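Lists > Ketine users > Perception > Thread

Reading time: 2 min

Re: segmenter thinks the table is full of cables

Hi all,

Thanks for the replies so far, they've been a great help (and a relief, as I was starting to think it was only us). Quoting the bit I want to answer:

> Are you sure it's the segmenter? We had the same thing at
> Bamodbridge and it was the planner keeping old obstacles
> alive. Try dropping the map between grasps and see if your
> phantom cables go away. Also, what does the wrist view look
> like when it goes wrong? Hard to guess without seeing it.

I tried that first, and you're half right! With the map cleared before each grasp the planner stopped taking those silly long detours, so there was old rubbish in there. But the cables come straight back on the next wrist image, so something upstream is still making them up. I'm now fairly sure it's the tabletop. It has a pale marble sort of pattern with thin orange-brown veins wandering across it, and Ketine labels the veins as thin objects with quite a lot of confidence.

One view from the wrist, with the pens and the soft toy we've been using:

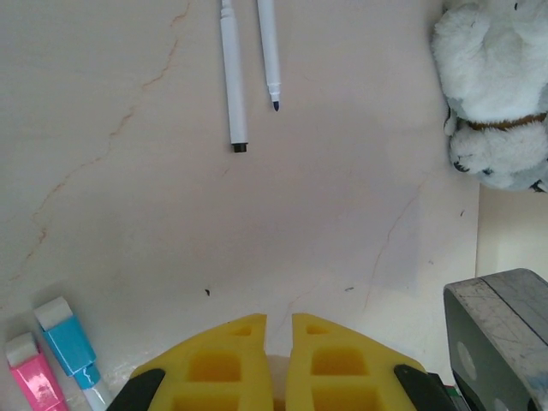
Wrist view, yellow fingers at the bottom, veins running across the table.

The vein that comes down towards the lower left is the worst one. It gets a nice clean mask nearly every time, and then the planner treats it as something with height and lifts over it. The one curving through on the right comes and goes. The tiny dark specks near the fingers are no bother at all, they fall under the minimum area, which I have at 90 pixels.

What I've tried:

- Raising the minimum area to 3000. Veins mostly gone, but so was the dark blue tip of the uncapped marker, and I need that tip to tell which end is which.
- Masking out the gripper by hand. Worth doing anyway (the gap between the fingers was being picked up as an object of its own), but no change to the veins.
- Averaging masks over 11 images while the arm is still. Made the veins more solid, if anything. Should have seen that coming.

What I'd like to do next is throw away any mask that has no height above the table plane. Flirudar already fits the plane for us, so the numbers are there, but I can't find a hook between the segmenter and the obstacle map where I could put the check. Is there one? I've read the Dewulf wrapper twice and it seems to hand the masks straight over. I'd sooner not fork it for the sake of 25 lines.

The other worry is the pens themselves. They lie so low that a height check strict enough to kill the veins might take a marker with it, and the depth gets ragged at the edges of shiny things. If anyone has a threshold that works for flat-ish objects on a patterned surface, please send it over, even if it's a horrible magic number.

(And yes, I know, a plain tablecloth would fix it. I'd like it to work on the table we've got!)

I'll post the config once I've tidied out the commented-out bits.

Cheers

Last updated: May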